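Chapter 7
Sorting and Cleaning Small Bulk Goods by Hand

7.1 Scope of the chapter

Hand sorting is the removal of unwanted pieces from a quantity of loose goods by a worker seated or standing at a table. It is applied to corn kernels, beans, peas, and similar products in lots too small to justify a sieve line. The chapter treats the work surface, the vessels, and the order of work. Machine cleaning is covered in Chapter 8.
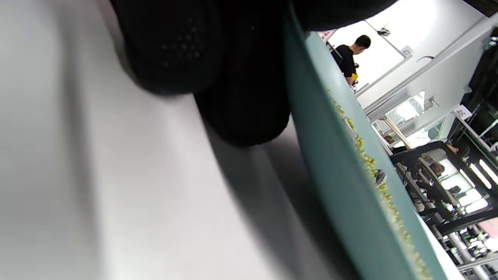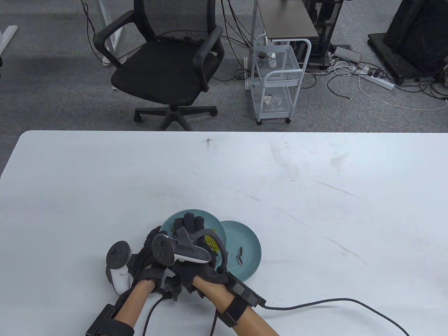

Figure 7.1. Loose goods in teal vessels, handled with black gloves. First picture: corn kernels. Second picture: beans or peas, with small metallic objects on the plate to the right.

Unwanted pieces fall into two classes. Foreign matter is anything that did not grow on the plant in question: stones, metal, string, chips of plastic. Defective product is the crop itself in a broken, shriveled, or stained state. The classes are kept apart during sorting and recorded separately. A lot with high foreign matter points to a fault in handling or storage, while a lot with many defects usually points to the field or the dryer.

7.2 Work surface

The table should be pale, flat, and without seams. Stains and scuffs are acceptable if the surface can be wiped clean. Light should come from above and slightly to one side. A low angle lengthens shadows and makes small dark pieces harder to find.

7.3 Vessels

A shallow vessel is preferred for inspection and a deeper one for holding. The color of the inspection vessel should contrast with both the product and the expected foreign matter. Yellow corn shows well on blue or green. Black beans do not, and call for white or cream.

The layer of product should be one piece deep. In the Vustach trials, sorters given a single layer of 278 kernels missed fewer planted stones than sorters given the same number in a heap. Spreading the heap took less time than the second inspection it made necessary.

7.4 Order of work

The sample is weighed, then spread from the center of the vessel toward the rim. Foreign matter is removed first and placed in its own dish. Defective pieces are removed on the second pass. The three portions are weighed, and their sum is compared with the starting weight. Under the Tanoli method, a difference of more than one percent requires that the sample be discarded and a new one drawn.

Table 7.1 lists sample sizes for common crops. The corn entry, 265 grams, is used in all worked problems in this chapter.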